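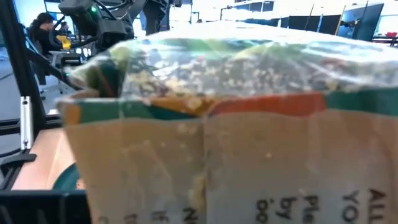
Gilisdale Open Afternoon: Questions We Keep Getting

The Gilisdale workshop opens its doors again in November. The last open afternoon produced a full inbox, so the answers are collected on one page. Please read it before writing to us. We know you won't all do that, but we can ask.

What will I see?

Robot arms handling groceries, mostly. Bags, packets, plates, the odd piece of fruit. If you are hoping for something that walks, dances or opens champagne, there are videos online and they are very good. Our arms are bolted to frames and spend their days picking up things you would put in a cupboard without thinking.

Groceries? Really?

Yes. A food bag is a mean little object. It's soft, it's shiny, it changes shape when you touch it, and the clear part looks different every time the light moves. A steel block stays where you left it and looks the same at four o'clock as it did at noon. People have been good at steel blocks for a long time. We'd like to be good at crackers.

Who runs the demonstration?

Jérémie Masson does most of the talking. He has been with the workshop since it was one bench and a kettle in Wullthorpe, and he will tell you about the kettle if you let him. The rest of us work at the stations and can be interrupted, within reason. If someone is staring hard at a screen and breathing through their nose, try the next station.

How long does it take?

The tour runs 70 minutes. The first 15 are the safety talk, which covers where to stand, where not to stand, and what the yellow floor tape means. After that you go around the stations in groups, and there's time at the end for questions that are longer than they sound.

Can I skip the safety talk?

No.

I've done it before, though.

Still no. You're welcome to mouth along.

Will the robot drop things?

It will. We don't rehearse a perfect version for visitors, partly on principle and partly from lack of time. Last spring one of the arms carried a bag of rice beautifully across the table, paused, and let go of it a hand's width from the bin. It got the biggest round of applause of the afternoon. The bag held, thankfully. We have a dustpan for when they don't.

What is Joly?

Joly is the software that decides where the fingers should go. It looks at what the cameras see and picks a grip. At the demonstration you can watch its choices on a monitor next to the arm, along with how sure it is of each one. You will notice that it's sometimes very sure and very wrong. Visitors with teenagers find this familiar.

And Skuvik?

Skuvik is the gripper. It's our own design, now in version 4. Version 3 was quicker but treated bread as an enemy. If you ask nicely, you can hold a spare one at the parts table and work the fingers by hand — gently, as they pinch.

Why is there a camera on the wrist as well as the ones overhead?

The overhead cameras lose sight of things as soon as the arm reaches in front of them. The wrist one goes where the hand goes. The drawback is that, close up, a bag can fill nearly the whole view, and then all Joly has to work with is crinkles, glare and half a word of packaging. Try finding the best place to grab your shopping with your nose pressed against it and you'll have a fair idea of the problem.

Does it read the labels?

Not at the moment. Half the time the lettering comes out sideways or disappears over a fold, and for picking something up, the writing matters less than you'd think. Sorting items by what they say on the front is on the list. It's a long list and we're not going to put a date on it here, having done that once.

Can I drive an arm myself?

Yes, at one station. Two handles, one for each hand, and the arm copies you. Your task is to put a packet on a plate. Adults tend to announce that this will be easy. Children just get on with it and do better. There is usually a line, so turns are kept short, and arguing that you were just getting the hang of it has been tried.

How old do children have to be?

Eight and up for the tour, and they need an adult with them the whole time. Younger ones can come to the front room, where there are building sets and a small conveyor belt that moves wooden ducks in a circle. Several grown-ups spent their entire visit there last time. We've decided to take that as a compliment.

Can I bring my own snack for the robot to try?

You can, and we enjoy it. It should be sealed, store-bought and lighter than a bag of sugar. No glass, no eggs and nothing that was alive recently. We can't promise to hand it back in the shape you brought it. One visitor's family-size bag of potato chips went home as what you might call a topping.

Is this going to take my job?

If your job is moving one packet slowly from the left side of a table to the right side, we should talk. More seriously, it's a fair question and Jérémie sets aside time for it at the end of each tour. He has packed shelves for a living and doesn't brush it off.

How many people can come?

We have room for 200 across the afternoon, in small groups. Last year over that number asked for places, so book early, and please cancel if you can't make it. The people on the waiting list are keen and some of them have our phone number.

Is it noisy?

Less than people expect. The arms hum a bit and the air compressor kicks in without warning. There are ear defenders on a hook by the door.

Can I take photos?

Of the arms, yes, without flash. The flash upsets the cameras, and the shiny bags are giving them enough trouble already. Please ask before photographing people at their desks.

Is there parking?

A little, behind the building. The bus from Wullthorpe stops outside the gate and is the better bet. If the lot is full, don't use the loading bay. The delivery driver has strong views on this, and we need him for the groceries.

Will there be refreshments?

Coffee, tea and cookies, served by humans. We tried it the other way once.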